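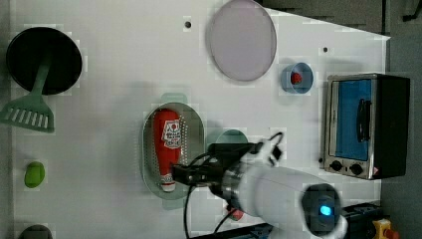

Imke Strobel said the ketchup had to go back where it came from before supper, and so did everything else on the white table.

Jacinto set the kitchen up on his own every summer at the Clavau house. He was in charge of the pan, the plate and the toaster oven with the blue door. His grandfather Patricio was the customer. He ordered eggs. Jacinto told him the eggs were 800 dollars.

"And the ketchup?"

"Twelve."

Patricio thought that was fair. He asked for a lot of it.
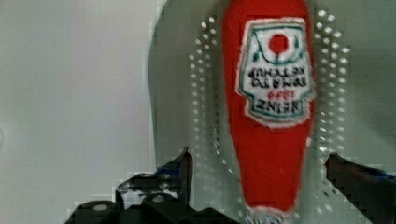 The ketchup, label upside down.

At five Imke came back in and looked at the table. She asked what was taking so long. Jacinto said the restaurant was still open. Patricio said he hadn't gotten his eggs.

She pulled out a chair and ordered toast.
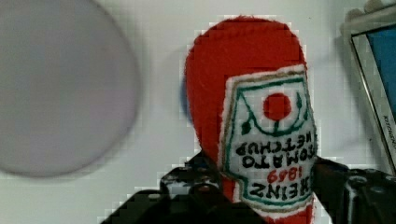

"Do you want ketchup on it?" Jacinto asked.

"Just a little, on the side," Imke said.

He wrote that down on his hand. Supper was at seven that night.

Last updated in June
Contact | Copyright Sleiman Stories | Back to top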